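How to Keep Your Phone Alive on a Long Train Trip

I love long train rides. Give me a window seat, a bag of pretzels and a whole day of fields going by and I'm happy! What I don't love is reaching my stop at night with a dead phone, my ticket stuck inside it and no idea which street my room is on. After plenty of trips on the Hindel line (the old cars, with one outlet per row if you're lucky) I've worked out a routine that gets me there with battery to spare. It takes one evening of prep and costs next to nothing.

Last updated June 2023

The night before

Charge everything to full: phone, power bank, headphones, e-reader if you bring one. Power banks charge slowly, much slower than phones, so plug that one in first, right after dinner. If yours has been in a drawer since your last vacation, don't trust the lights on the front. Charge it anyway.

Next, download things. Streaming over a weak signal is the fastest way I know to drain a phone, and trains spend half their time in weak signal. I save:

A map of the town I'm going to, for offline use
My ticket, as a screenshot as well as in the app
The address of where I'm staying, in a plain note
3 or 4 podcast episodes and one movie

That last one is pure optimism. I always end up looking out the window.

Also write the address and one phone number on paper and put it in your wallet. I did this for years without needing it, and then one April in Plimville I needed it badly.

Picking a power bank

You want something that will fill your phone twice. Most labels give the size in mAh, and a 10,000 mAh bank will get you close to that with an ordinary phone. You always get less out than the label says, as some of the energy is lost along the way as heat. Bigger ones exist, but they get heavy fast, and I'd sooner carry the pretzels.

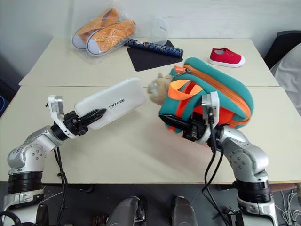 Weight matters more than you'd think once the thing is in a jacket pocket all day. So does shape! A flat one can sit behind your phone in one hand while you read, and a fat round one can't. Look for a port that matches the cable you already own, and bring a short cable. Mine is barely longer than my hand and it has never once gotten caught on the tray table.

If part of your trip is by plane, keep the power bank in your carry-on and check the airline's size limit before you leave. And if a bank ever looks swollen or gets really hot, stop using it and take it to a battery drop-off. Don't toss it in the trash.

On the train

Once I'm in my seat I do these in order:

1. Turn on low power mode right away, while the battery is still full.
2. Bring the screen brightness down by half. In daylight it looks awful for a minute and then your eyes adjust.
3. Turn on airplane mode for the empty stretches. Between Clultmont and the river there is no signal at all, and the phone wears itself out hunting for one.
4. If there's an outlet, use it early. Somebody may want it later, and sharing is easier when you're already topped up.

I plug into the power bank when the phone drops to around a third, and unplug somewhere near 80 percent. The last bit charges slowly and I'd like to save it for later. Keep both out of direct sun while they're charging. The window ledge is a tempting spot and a terrible one in summer, and under a folded coat isn't much better.

Changing trains

Give yourself a few minutes at the station to check your next platform, take a fresh screenshot if anything has changed, and look for outlets. Some stations hide them low on the columns. The waiting room at Plimville has four good ones behind the snack machine, and the bench there is warm in winter too, what a find that was!

When you get there

Turn airplane mode off a little before your stop so the phone has time to find a signal. Open the saved map while you're still sitting down. Then put the power bank on to charge as soon as you're in your room, before you unpack, before you hunt for supper. I've forgotten that step exactly often enough to put a note about it on my return ticket.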